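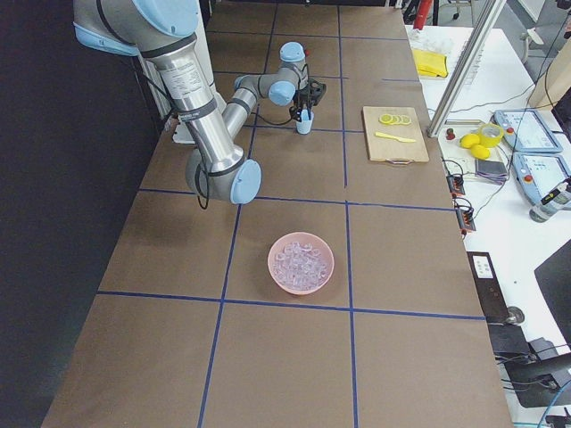 Hartmut Brinkmann wants to know why anybody would buy a separate bowl for ice when the freezer tray does the job. Fair enough! I thought the same until I'd walked a dripping tray across the carpet once too often. You fill the bowl, carry it through, everyone helps themselves and the tray goes straight back in the freezer with fresh water in it.

So, the **Lill cold drinks set**. It's made by Gronmont, I've been selling it on Givura since May, and I use the same one at home (mine lives on top of the fridge, with the cup inside the bowl).

## What you get

- a round pink plastic bowl for ice
- a small light blue cup, 200 ml
- a pale wooden cutting board, 24 cm on the long side
- a yellow plastic knife

The fruit is up to you, and so is whatever you pour over it. I'm a lemon and fizzy water person, but my sister does cold tea in hers and won't hear a word against it.

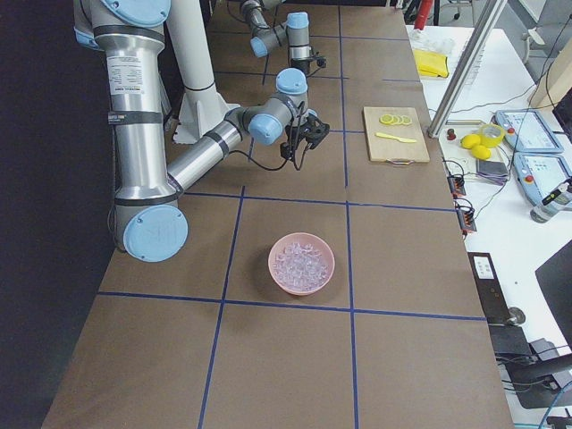 Can the bowl go in the freezer?

Put it in empty for a while before people arrive if you like, but don't freeze water solid in it. The sides can split.

## The knife

I was sceptical about a plastic knife, I'll admit. It's happiest with soft fruit and it will do a lemon if you saw gently instead of pressing down. Start with the lemon on its side, take the end off first so you've got a flat face to work from, and go slowly. My first few slices came out like doorstops - they still tasted of lemon. By Saturday I was getting them thin enough to lay out in a row along the board, overlapping a bit, and it's a nice way to serve them as people can just
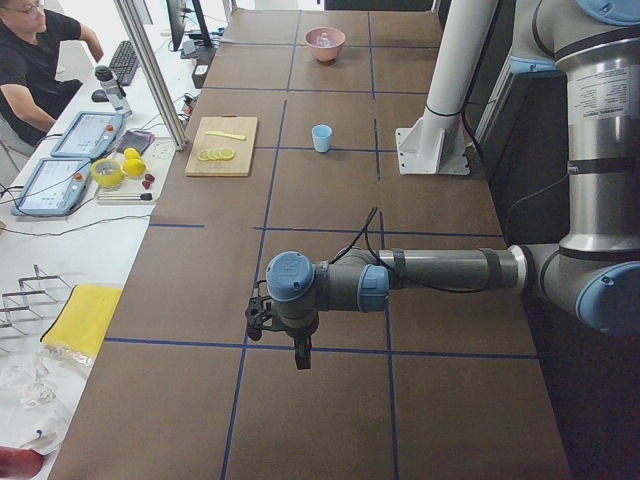

pick one off the end and drop it in. Leave the knife on the board with them, then whoever wants another slice can cut it for themselves. Lemon juice is hard on wood if it sits, so I give the board a wipe with a damp cloth as soon as the drinks are poured and stand it on its edge to dry. A drop of kitchen oil every so often keeps it from going grey.

The cup and bowl can go on the top rack of the dishwasher. The board can't, please, I've had 2 sent back to me looking like crisps.

## Fruit, and how much

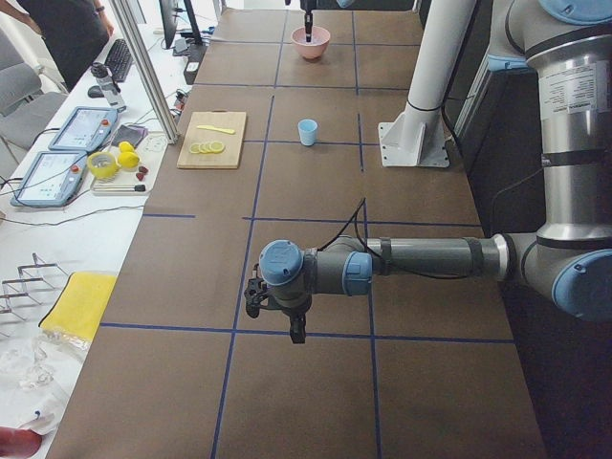
One lemon does 5 drinks in my house, and I like to keep a spare for when somebody turns up late. Strawberries are the other thing to try, as the knife goes through them with no sawing at all. Two little ones like those on the white tray with the whole lemons would do a single cup very well, halved and dropped in on top of the ice. Take the leafy bit off first.

## Ordering

The set is £24 and goes out with Traveo, normally the day after you order. If you only need a replacement knife or cup, send me a message through the Givura shop and I'll see what I've got in the cupboard. I don't have spare boards at the moment, but Gronmont say more are on the way.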